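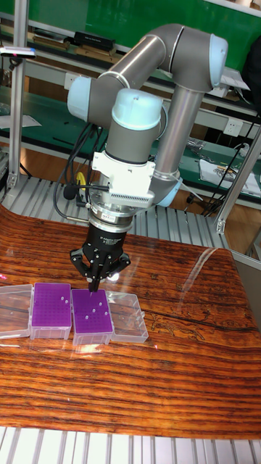
I caught Mitra Mazandarani at the Markton bakery she opened at 36, and she talks as fast as she kneads! "I burned everything for 18 months," she told me, laughing.

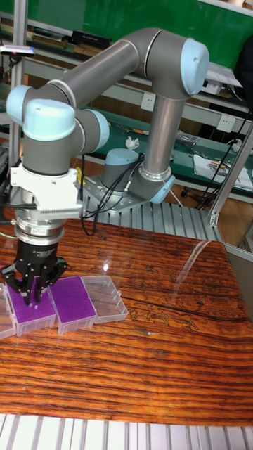
Her saffron buns sell out by 7 most mornings (I got the last one, sorry). The color was her big worry. "I wanted the boxes purple, like that pipette tip rack," she said, "and my brother begged me to go with plain white." She went purple.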